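Stuto Tabletop Clearing Notes

README for release 2

Contents

1. Summary
2. What is in the package
3. Task definition
4. Object classes
5. Surface and layout
6. Annotation scheme
7. File layout
8. Splits
9. Known problems
10. Plate section
11. Use and citation
12. Maintenance

1. Summary

Stuto is a collection of short records of ordinary tables with a few things left on them: food boxes, used tissue, wrappers, cups, sheets of plastic or glass, paper. Each record pairs one or more stills with a written account of what is on the table and what should happen to each item if the table were cleared. The subject is the clearing decision. A table is cleared when everything on it has been assigned to one of four outcomes (keep in place, return to storage, recycle, discard) and nothing is left unassigned.

Release 2 holds 822 records. Release 1 held fewer and used a different class list, so labels from the two releases should not be mixed without the conversion table in docs/classes_r1_to_r2.csv.

The collection was put together by Latifa Ouali and Lemlem Adugna at the Stonwood site, with a smaller set of records from Girnton. Class definitions were written by Ouali. The annotation guide and the review pass are Adugna's.

2. What is in the package

stills/ — one folder per record, JPEG
notes/ — one plain text file per record, UTF-8
labels/ — one JSON file per record
docs/ — annotation guide, class list, change log, plate section
tools/ — a validator and a script that prints label totals

Not every still has a note. Where a note is missing, the label file carries the field "note": null. The validator treats this as a warning.

3. Task definition

Input: one still of a table.

Output: a list of items, each with a class, a coarse position and an outcome.

The four outcomes are defined as follows.

KEEP. The item belongs on the table during normal use. Tablecloths, placemats and fixed lamps are always KEEP and are not listed unless something is wrong with them.

STORE. The item is reusable or still holds contents and should go to a shelf, drawer or cupboard. A food box is STORE when its state cannot be determined from the still.

RECYCLE. The item is packaging or flat material that is visibly finished with and is of a recyclable type. Local rules differ. The labels follow the Stonwood sorting chart, included as docs/sorting_chart.txt.

DISCARD. The item goes in general waste. Crumpled tissue is always DISCARD, including tissue that looks unused.

The tissue rule was argued over more than any other. Annotators were splitting clean from used tissue on very small cues and agreement was poor. The single rule removed the problem at the cost of throwing out some clean tissue on paper.

4. Object classes

box_food — rigid or semi-rigid food packaging, printed, any orientation
wrapper — flexible food packaging
tissue — facial tissue, napkin or kitchen paper, crumpled or folded
sheet_clear — flat transparent or translucent sheet, glass or plastic
sheet_paper — flat paper or card
cup — any open drinking vessel
bottle — any closed or closable drinking vessel
utensil — cutlery, stirrers, straws
cloth — fabric other than the table covering
other — anything else, with a free text field

sheet_clear deliberately does not separate glass from plastic. The two were separate in release 1 and the distinction could not be made reliably from stills. If your application needs it (weight and breakage are the obvious reasons), weigh or tap the real object. The outcome for sheet_clear is STORE unless a crack or broken corner is visible, in which case it is DISCARD with the flag "sharp": true.

A box lying on its side is still box_food. Orientation goes in the "pose" field, with permitted values upright, side, inverted and unclear. Pose is recorded because boxes on their side may open and spill when lifted, and the clearing order in section 6 depends on it.

Several loose wads of tissue lying together are labeled as one item with "clump": true. Do not try to separate them.

5. Surface and layout

Table coverings vary across the collection: bare wood, plain cloth, patterned cloth, oilcloth. Covering is recorded once per record under "surface", with a color word and a pattern word. The color vocabulary is short on purpose. Pale sage, mint and similar shades are all "green_pale".

Gridded cloths turned out to be useful to annotators. The lines make it easier to say which of two items is nearer and whether a light object is touching the surface or above it. They also cause errors with translucent items, where the cloth pattern carries on through the object and the edge gets missed. Annotators were told to find the whole outline of any sheet_clear item before drawing anything else on a gridded cloth.

Position is coarse. The table is divided into near, middle and far, and into left, center and right. An item held above the table takes the value "raised" in addition to the cell it hangs over. Do not estimate heights.

Overlap is stored as an ordered list, front item first. If a sheet covers one end of a box, the sheet comes before the box in the list, whatever the real distance between them.

6. Annotation scheme

Each label file contains:

record_id — string
site — stonwood or girnton
surface — object with color and pattern
items — list
overlap — list of ordered pairs
order — suggested clearing order, list of item ids
note — string or null
reviewed — true or false

Each entry in items contains id, class, cell, raised, pose, clump, sharp, outcome and legible_text. The last of these holds only text the annotator could read without enlarging the still. If print is present but not read, the value is "present". If no print is seen, the value is "none". Guessing a product from its colors is not allowed, and the validator has no way to catch this, so reviewers check it by hand.

Clearing order follows three rules, applied in sequence.

First, anything raised or already in hand goes before anything resting on the table.

Second, clear and breakable sheets go before soft items. Soft items stay put while a sheet is being moved over them.

Third, among resting items, DISCARD goes before RECYCLE, and RECYCLE before STORE. Boxes on their side go last unless they block something.

7. File layout

A record folder is named by site and a running number. Numbers are not continuous. Gaps are records that were withdrawn during review, and they will not be reused. Label files share the folder name with the extension .json, and notes with .txt.

All text is UTF-8 with Unix line endings. Release 1 had mixed endings, and a few parsers split the note field in the wrong place as a result.

8. Splits

Records are divided into train, validation and test. The test split has 100 records. The validation split has 62. Everything else is train.

Splits were drawn by table, so the same table and covering never appear in both train and test. This leaves patterned cloths somewhat over-represented in validation. We looked at redrawing and decided against it — scores from people already working with the draft splits would have stopped being comparable.

9. Known problems

Class imbalance. Tissue and box_food are by far the most common classes. Utensil is thin and should not be reported on its own.

Translucent items. Missed edges on sheet_clear are the largest single source of review corrections. Pale green and colorless sheets on light cloths are the worst case.

Box state. Whether a box is empty cannot be seen in most stills. STORE is the default, which means empty boxes are under-counted in RECYCLE.

Stickers. Price and stock labels on packaging were sometimes annotated as separate sheet_paper items in release 1. A sticker on a box is part of the box. All known cases were fixed, but a few may be left in the Girnton records.

Site bias. Girnton records use a smaller set of tables and mostly plain coverings.

10. Plate section

The plates in docs/plates.pdf are bound with the annotation guide and use its page numbering. Each is followed by a worked label.

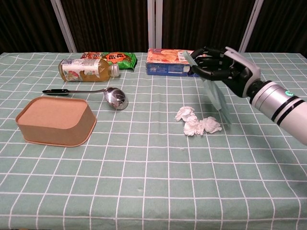 Stuto Annotation Guide, release 2 — p. 62

Worked label. Surface: green_pale, grid. Three of the items are given.

Item a. Class sheet_clear. Cell middle right, raised true. Outcome STORE, sharp false. The grid of the cloth shows faintly through the sheet. Legible_text none.

Item b. Class tissue. Cell middle center, raised false, clump true. Outcome DISCARD. The loose wads are one item under section 4.

Item c. Class box_food. Cell far center, raised false, pose side. Outcome STORE, state undetermined. Legible_text present. The white sticker near the right end is not labeled separately.

Overlap: a before c. The lower edge of the sheet comes close to the tissue but no overlap is recorded between a and b.

Order: a, b, c. The first rule puts the sheet ahead of everything else. The third rule puts the tissue before the box.

Background. The brown curtain and the white posts behind the table are not items. Anything that is not on or above the table surface is left out of the label.

11. Use and citation

The package may be used for research and teaching. Redistribution of the stills outside the package is not permitted. Labels and notes may be redistributed with changes if the changes are listed.

Cite as: Ouali and Adugna, Stuto Tabletop Clearing Notes, release 2.

The Skov reader, which some users prefer to the scripts in tools/, opens release 2 without conversion. It ignores the overlap field and shows items in file order.

12. Maintenance

Corrections are collected in docs/errata.txt and folded into the labels each December. Send the record id, the field and the proposed value. Reports without a record id are hard to act on and may be closed.

Changes to the class list are only made between numbered releases. Open requests at present: split cup into cup and mug, add a class for lids, and allow two values in the pose field for boxes leaning on another item.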